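Members > Reports > Site Visits

Home About Working Groups Reports Events Contact

Visit to the Dremton Training Laboratory, Sistton

Report of the Working Group on Bench-Scale Automation

The Working Group visited the Dremton laboratory at Sistton on a Wednesday in October. The purpose was to see how the house rules for small robot arms, which Dremton shared with members last spring, are applied in daily work. The group was received at 9:30 a.m. by Malsha Miah, laboratory manager, and was accompanied for most of the day by Nimal Ekanayake, who is responsible for operator training.

Dremton has occupied the Sistton building since 1987. The ground floor holds conventional industrial cells behind fencing. These fall under the company's general machine safety program and were not part of the visit. The bench laboratory is on the upper floor and covers 3147 square feet. Small arms are used there for handling trials, for the training of new staff, and for recording demonstrations in which an arm picks up and moves everyday objects.

The house rules

The rules run to two printed pages. Ms. Miah explained that an earlier version had been much longer and that operators had stopped reading it. The present text is arranged in the order of a working session and covers the condition of the bench, the start of motion, conduct during motion, and shutdown.

The group discussed the section on marked areas at some length. Every bench must have its work area laid out in tape that contrasts with the tabletop. Objects to be handled are placed inside the tape before the arm is powered. Hands stay outside it while the arm is moving. If an object rolls or falls out of the area, the operator stops the arm before retrieving it, and the interruption is entered in the session log.

Mr. Ekanayake noted that the tape is a visual aid for people and has no effect on the control software. Travel limits are set separately and checked at the start of each shift. One member of our group asked whether the markings might give new operators false confidence. He agreed that the risk exists. Trainees are now shown an arm passing over a taped line at low speed during their first hour, so that they see for themselves that it can do so.

Cables and power

Electrical supply was the subject of the longest exchange. Benches of this type collect cables quickly: motor leads, signal leads, power adapters and the extension strips that feed them. The house rules ask for slack at each joint of the arm, sufficient for full travel, and for a check by hand at low speed after any change. They also require a power switch that the operator can reach without leaning across the bench.

The rules say less about the floor. The group recommended a separate clause on power strips and loose cable below the benches, covering where strips may lie, how surplus cable is to be secured, and who is to inspect the area. Ms. Miah undertook to prepare a draft. Loose paper was raised under the same heading, and the group would prefer to see printed instructions kept at bench height.

Records

The laboratory logged 109 stoppages in the most recent review period. Most were entered as dropped or displaced objects. The group examined a selection of entries and found them legible and consistent, although the column for "cause" was often left blank. Dremton uses the Lotora log sheet, which allows free text only. A short list of set causes would make the entries easier to compare between sites, and the Thambiah laboratory has offered to share the list it uses.

Training

New operators work under supervision for up to six sessions. They begin with the arm unpowered, moving each joint by hand to learn its range, and then proceed to single objects inside the marked area. Items with an awkward shape are introduced later. Rolls and other round objects receive particular attention, as they can move when touched lightly and may be carried toward the line by the gripper fingers.

Recommendations

The group recommends that members adopt the Dremton text on marked areas with minor changes to wording. Tape should be replaced when it lifts or becomes hard to see. Each laboratory should name one person per shift to confirm travel limits, and the floor below a bench should be inspected together with its surface.
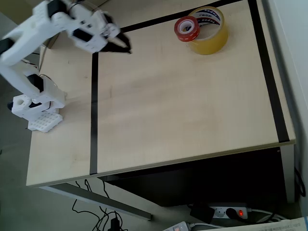

Comments on these recommendations may be sent to the secretary of the Working Group before the next meeting, at which the draft clause on floor cabling will be considered.

Shares 14 Comments 2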